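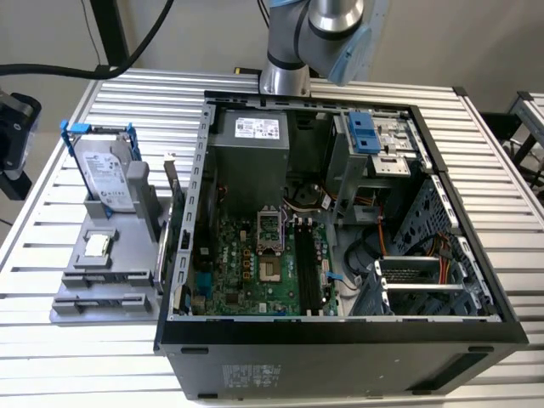 Tarun Upadhyay had 2 rules for the open day at Skirkska. Visitors could ask anything, and they had to stay behind the yellow line while the arm was moving. "The second one I had to repeat," he says.

Upadhyay runs the assembly cell at the company's workshop on McIntyre Road, where one robot arm is being taught to put desktop computers back together. It was shown to the public for the first time in December. Some 12 people came to each session, most of them from repair shops and the technical college.

The job shown was a rebuild. The case lies on its side, open at the top, and the parts wait next to it in a gray tray: the processor, a hard drive in its blue caddy, an expansion card. The arm is meant to pick each one up and put it where it goes.

"People expect the drive to be hard because it's big," Upadhyay says. "It's the easiest thing on the table. The caddy does half the work for you. The processor is the one I lose sleep over. You have to set it down flat, with no push at all, and the contacts in that socket do not forgive you."

He let visitors pick the order of the demonstrations. Almost everyone asked for the processor first.

How did it go? "Mixed," he says. In the morning the arm placed the chip and seated the card without help. After lunch it stopped over the socket and waited, and he had to restart the run from his desk. A man from Osent, a refurbishing firm across town, asked whether a person wouldn't be quicker. Upadhyay told him yes, by a long way.

"I don't mind that question. A good technician does the whole thing while we're still lining up the card. But he had a pallet of the same model back at his shop, and he told me himself that it's dull work — his people hate it."

Cables came up in every session. The arm doesn't touch them yet. Someone has to route the wires by hand, and Upadhyay says that will stay true for a good while. A loose wire never sits the same way twice, and the planning software, which the team calls Skerel, has no useful way to deal with that.

He would change a few things before the next open day. The talk ran long. The yellow line needs to be farther back, and he wants a screen so the back row can see into the case.

Skirkska hasn't set a date for it. Upadhyay is asking shops to lend him other models of desktop in the meantime, working or not.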